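## Workshop report, May

The arm project at the Siltska shared workshop has entered its second stage. Youssra Farouk and I have moved from bench tests of the joints to work with a real tool – a white handheld one, carried at the wrist – and a gray plastic box as the workpiece. Sessions are held on Sunday and last around 2 hours.
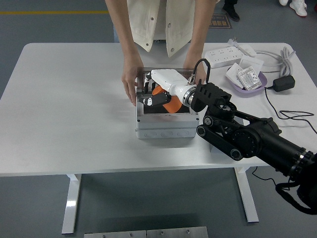 *The tool end of the arm at the gray box, with the box held by hand.*

The present control program contains 133 lines and will be rewritten before the third stage. Qianru Fan has kindly agreed to review the wrist settings. A fixture for the box is also planned – the drawing is complete, and the material has been ordered from Prerkik. Members who wish to use the table during the week are asked to leave the power strip in place.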